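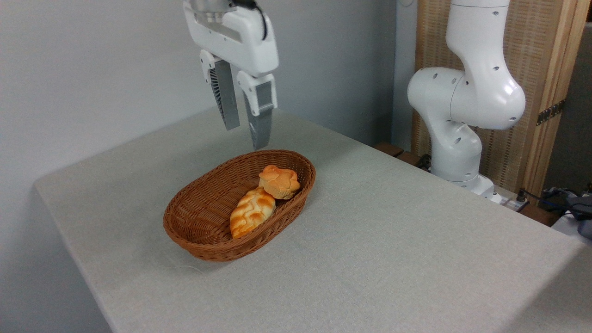 Zwischenbericht Teilprojekt Greifplanung, Berichtsmonat September
An: Dilani Marikar, Programmleitung Veleck
Von: Helge Sundqvist

Stand der Arbeiten

Der neue Planer läuft seit Anfang des Monats auf beiden Armen. Im Antrag stand, dass er bis zu diesem Bericht »robust gegenüber verformbaren und unregelmäßigen Objekten« sein soll. Diese Formulierung würde ich heute nicht mehr unterschreiben. Wir haben einen Planer, der in der Simulation gut aussieht und am Tisch deutlich schlechter, und wir wissen erst zum Teil, warum.

In der Simulation wurden 3.877 Griffe gerechnet, am realen Aufbau 649 ausgeführt. Die Erfolgsquoten lege ich diesem Bericht bewusst nicht bei. Rizwan Thambiah hat beim Durchsehen der Protokolle festgestellt, dass die Auswertung einen Griff als gelungen zählt, sobald die Finger beim Schließen auf Widerstand stoßen. Der Korbrand leistet ebenfalls Widerstand. Bis das bereinigt ist, halte ich jede Prozentzahl für wertlos, auch die aus dem vorigen Bericht.

Wahrnehmung

Die Segmentierung trennt Gebäck und Korb bei gutem Licht ordentlich. Probleme machen zwei Brote, die sich berühren: Das Modell liefert dann gern eine gemeinsame Maske, und der Planer legt den Griff mitten auf die Berührungsstelle. Geflecht und Zopfmuster werden an den Rändern verwechselt. Karthik Bhuiyan hat das Netz mit zusätzlichen Aufnahmen nachtrainiert. Auf seinen Testbildern ist das Ergebnis besser, allerdings stammen die vom selben Tisch mit demselben Tuch. Einen Test auf anderem Untergrund gibt es noch nicht.

Planung und Regelung

Die Kollisionsprüfung behandelt den Korb als geschlossene konvexe Hülle. Dadurch verwirft sie brauchbare Griffe im Inneren. Dinesh Debnath hat die Hülle durch ein Höhenfeld ersetzt, die Planung dauert jetzt spürbar länger. Der Sicherheitsabstand der Fingerspitzen zum Rand steht auf 15 Millimetern. Kleiner wäre wünschenswert, doch die Kalibrierung zwischen Kamera und Greifer gibt das im Moment nicht her.

Die beidarmige Koordination ist zurückgestellt. Der Scheduler Mondal kann zwar zwei Arme verwalten, bei gleichzeitigen Anfragen blieb er aber zweimal stehen, und die Ursache ist offen. Ich möchte keinen zweiten Arm in den gemeinsamen Arbeitsraum schicken, solange das so ist.

Mittel und weiteres Vorgehen

Die von Prolthorpe angebotene Erweiterung der Planungsbibliothek empfehle ich nicht. Die Vorführung lief mit Würfeln auf freier Fläche und sagt über unseren Fall wenig aus. Das Geld wäre in einer sauberen Kalibrierung besser angelegt.

Bis zum nächsten Bericht:
Erfolgskriterium neu definieren und alle Protokolle neu auswerten (Thambiah)
Vergleich auf anderem Untergrund und mit anderem Korb (Bhuiyan)
Rechenzeit des Höhenfelds senken (Debnath)

Den Meilenstein »Entnahme aus dem Korb« bitte ich als nicht erreicht zu führen. Ob er bis Projektende zu halten ist, kann ich erst nach der Neuauswertung sagen. Für Rückfragen bin ich am Dienstag ab Mittag erreichbar.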